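Aug 23, 2022

Recording week, part two

We finished the wiping tasks this morning, so I have time to write up how the second half of the recording went. The first half was folding and sorting, and I covered that in the last post.

For anyone new: I work on Draswood, which is a small project to teach a two-armed system ordinary office and household chores. It learns from examples. A person does the chore, we record it from head height, and the recording goes into the pile with a short written label. Most of my job is the pile.

The target for wiping was 439 usable clips. We had 219 at the end of last week, mostly Carleen Stubbs's work, and she was tired of wiping things. Nahom Wolde and Hawi Chala took over the table by the window and I did the labeling in the evenings.

A flat surface is easy to record and not very useful after the first few dozen clips. The motion is the same each time. What we were short of was objects that have to be held with one hand while the other hand wipes. A mug, a stapler, a phone dock, a lamp. If you don't hold a lamp it slides away from you, and a system that has only seen tabletops has no idea that the other hand matters. Jouko Tuominen pointed this out in the spring and I put it off, which I regret, as it would have been easier to mix the objects in from the start.

The rules we settled on for the object clips:

Start with both hands on the table and the cloth already in reach.
One hand holds, the other wipes. Swapping partway is fine, but say so in the label.
Wipe at your normal speed. Slow, careful wiping looks wrong next to everything else.
If you drop the cloth, keep going and pick it up. Don't stop the recording.

The last one caused an argument. Elfriede Tiedemann wanted clean runs only, and her reasoning was that we don't have enough clips to spend any on mistakes. I wanted the drops left in. We agreed to keep them under a separate tag, so they can be left out of training if she is right. There are only a few so far.

Labels took longer than I expected. Hawi writes "wipe lamp" and Nahom writes "wipe the base of the desk lamp with the green cloth while holding it steady." Both are correct. I ended up rewriting 255 of them to a middle length — object, part, cloth — and I don't want to do that again. There is now a sheet with the wording on it.

Storage is fine. Luangrath, our file server, filled up on the second day, and I moved the August folding clips off it. I should have checked that before we started.

Next is pouring, then cables. I would like to have 1,000 clips across all the tasks before we train again, but the cables will be slow and I'm not going to promise a date. If you have worked on something similar and found a good way to label two-handed tasks, please leave a comment. I'm still not happy with how we mark the holding hand.
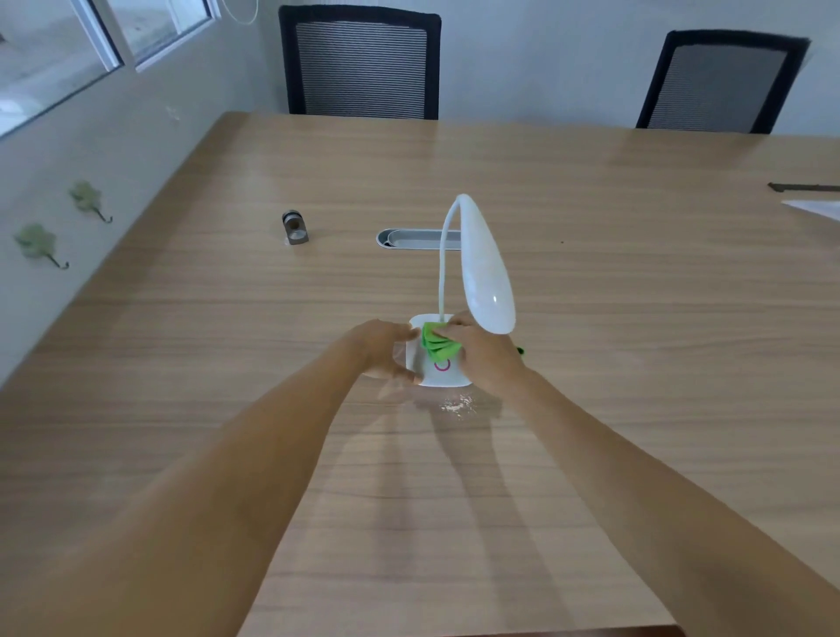 Wiping the lamp base, green cloth, both hands on the job.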